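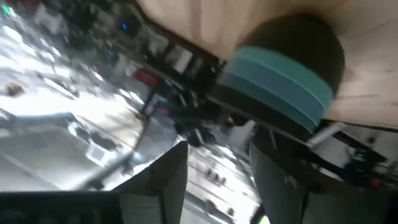

Notes on tables, benches and the floor underneath, mostly for the Sunday lot at Rumham. Add your own at the bottom, pencil is fine, I'll type it up.

**Pale wood tops**

Wipe with the grain. Damp cloth, wrung out properly, then a dry one straight after. Don't leave the damp cloth lying on it while you answer the phone – that's where the grey patches come from.

Tea rings: white ones are only in the finish. Dab of mayonnaise or plain vaseline, leave overnight, wipe off in the morning. Works on most. Dark rings have gone into the wood and you'll need to sand. 120 then 180 then 240, always along the grain, and do the whole board or you get a dish in the middle that catches the light for ever after.

Ink: surgical spirit on a cotton bud. Test underneath first. Underneath is good for testing anything, also chewing gum lives there so take a scraper.

Oil twice a year if it's an oiled top. Thin coats. If it's still sticky next day you put too much on, rub back with a rag and a bit of white spirit. Oily rags get hung flat outdoors to dry, NOT scrunched in the bin, they can catch fire on their own. Nazmiye Ersoy had one go in a bucket at Mestomcombe and it took the bucket with it.

**Metal frames and legs**

Dust collects along the bars, more than you'd think. Old sock on your hand, damp, run it the whole length. Do it sitting on the floor, saves your back.

Rust spots – wire wool, fine grade, then wipe, then a lick of metal paint. Black covers black well enough even if the tin doesn't match.

Wobble. Before you fold up any cardboard:

- check the bolts where the leg meets the top. Usually one is loose, sometimes all of them
- turn the adjustable foot if it has one (lefty loosey still applies, but you're looking at it upside down)
- slide the table a few inches. Might be the floor
- then cardboard, or better, a bit of cork tile glued on

Halfdan Kirkegaard says a drop of thread lock on the bolts. I use nail varnish. Same idea, and you can still undo it with a bit of effort.

**Chairs pushed under**

Measure from floor to the underside of the table, not the top. Everyone measures the top. Then measure the chair at its highest bit that has to go under, arms usualy. You want a couple of fingers' clearance or the arms chew up the edge.

If they're already chewing it, stick felt on the arm, not on the table. Self-adhesive felt comes off in summer so put a tack of wood glue in as well.

Padded seats – hoover with the brush thing, then a lint roller. Striped fabric shows less than plain. Grey shows biscuit.

**Shiny floors**

Hard, shiny floor and low sun, you will see every smear. Two ways round it. Mop earlier or mop less wet. I do less wet.

1. Sweep first. Always. Mopping crumbs makes paste
2. Warm water, tiny squirt of washing-up liquid, far less than you want to put in
3. Wring till it nearly squeaks
4. Work backwards toward the door
5. Second go with plain water, this is the bit that gets rid of the streaks
6. Old towel under your feet and shuffle, if you care that much

Vinegar: ok on tiles, not on stone, not on waxed wood. If you don't know what the floor is, don't.

Black scuffs: tennis ball. Or a pencil rubber for small ones. The magic sponge things work but they're very fine sandpaper really and they take the shine off if you get keen.

**Stuff that ends up under the table**

Small white things especially. Caps, plugs, bits of paper, the lid off the glue. They roll to the back where it's dark and stay there. Torch laid flat on the floor, shine it along – everything throws a long shadow and you find the lot in one go. Good for dropped screws too, also earrings.

Tights over the hoover nozzle, elastic band, if you're after something tiny. Have done this for a contact lens.

Coloured drawing pins: sweep with a magnet before anyone goes barefoot. Brass ones won't pick up so look as well.

**Cables and strings of bits**

Anything running along the frame, tie it every hand's width or so. Velcro not cable ties, you'll want to change it within the month. Leave a loop of slack at the leg if the table gets moved. No slack and the plug comes out halfway, which is worse than all the way.

**Trousers and kneeling**

You'll be on your knees for half of this. Don't wear good ones. A folded bath mat does as well as the gardening pads from Stumov and you've already got one.

Floor polish on grey trousers – scrape, then brown paper and a cool iron if it's waxy, then liquid detergent, leave ten minutes, wash as normal. Don't tumble till you're sure it's gone, heat sets it.

Creases that won't drop out: hang in the bathroom while someone has a shower. Not great but better than nothing.

**Moving a table on your own**

Don't, if you can help it. If you can't:

- everything off the top, including the thing you think will stay put
- blanket down, tip it onto the long edge, slow
- slide on the blanket. Pull don't push, easier to steer
- through a doorway legs first and curl it round the frame

Cardboard on the corners with masking tape. Not parcel tape, parcel tape takes the varnish with it.

**Odds and ends**

Sticky label residue: cooking oil, wait, wipe, then soapy water. Peanut butter works but then you've got peanut butter.

Candle wax, ice cube in a bag first so it goes brittle, then an old bank card.

Screws from a flatpack go in an envelope taped to the undersid of the top. Allen key too. Write on the envelope what it's for, future you hasn't a clue.

Spare felt pads are in the Simiyu coffee tin, second shelf. Tin is nearly empty. Put it on the list if you take the last sheet pls.

Still want something for squeaky bench joints that isn't talc. Talc goes everywhere.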